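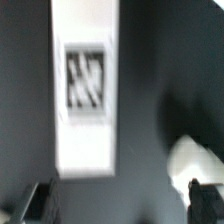 Home Issues Authors Search Previous article Next article

3. Reading the printed timetable

3.1 Respondents and setting

Fovthorpe has one bus company, Firko, and a single paper timetable that covers all of its routes. The company printed 2,000 copies in February and left them on buses, in shops and at the clinic. We spoke to 177 riders at the stops along the main road. Of these, 28 had never used the printed timetable and were asked only about the signs at the stops. The interviews were done by Svenja Gisler and Amnuay Kaewmanee, who used the same sheet of questions and compared notes at the end of each shift.

Each rider was given a clean copy of the timetable and asked to find the next bus to the Stornik estate after 4:30 p.m. We wrote down the answer, the column the rider pointed to first, and anything said along the way. Riders were not timed, as an earlier trial had shown that a visible watch made older riders hurry and guess.
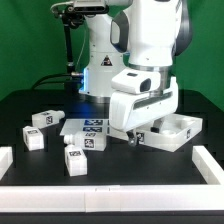 Figure 2. White arm with gripper over a black tabletop, green backdrop.

3.2 Where readers went wrong

Most wrong answers came from the footnotes. The letter S beside a departure means that the bus runs on school days only, but many riders took it to mean Somboon, the stop at the market end of the route. A rider who made this mistake usually made it again on the return trip. The second common problem was the gap in the afternoon columns, where a dash stands for a stop that is not served. Several riders read it as "same as above" and gave the time from the line before.

Riders who used the bus every day did no better with unfamiliar routes than people who rode now and then. They knew their own departures by heart — often to the minute — and had little practice in looking things up.
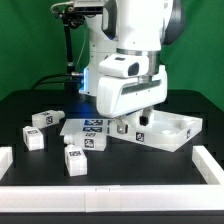

Would larger type have prevented these mistakes?

Larger type would help riders who could not make out the footnotes, but most of the people who misread the letter S had read it out loud correctly before giving the wrong meaning.

3.3 Wording of the notes

We then showed the same riders a version in which the letter was replaced by the words "school days" set beside the departure time. The dash was kept.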